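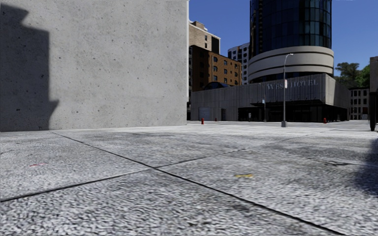
How to clean and re-sand a slab patio

Paving that has gone green or grey over the winter can usually be brought back in a weekend. The method below suits concrete slabs with sanded joints. Mortared joints need a different approach, and I wouldn't use it on soft sandstone.

You will need a stiff broom, an old kitchen knife, two buckets, patio cleaner, a hose and kiln-dried sand. I used Greenwood cleaner and 19 kg of sand for a patio of 152 slabs, with a little left over.

1. Move the pots and furniture. Sweep the whole area, working away from the house.

2. Scrape out the weeds and moss with the knife. Go down as far as the roots if you can. This is the slow part, and a kneeling pad helps.

3. Wet the slabs with the hose, then mix the cleaner as it says on the bottle. Try it on one slab in a corner first and let that dry before you carry on.

4. Brush the cleaner on, a small area at a time. Leave it for as long as the label says, but don't let it dry out. Keep pets indoors until you have rinsed.

5. Rinse towards the drain or a gravel strip, keeping clear of the lawn and any pond.

6. Wait for a dry spell. Kiln-dried sand won't run into damp joints – it sticks to the surface and leaves a pale film. I waited five days.

7. Pour the sand out in small heaps and brush it across the joints at an angle. Go over it again from the other direction, then sweep off what is left.

The joints will settle after the first heavy rain, so keep some sand back in a lidded tub for topping up.

Oil marks need a separate degreaser. Rust spots under chair legs are harder, and mine are still there.

Sheila Garside
Wednesday, September 21, 2022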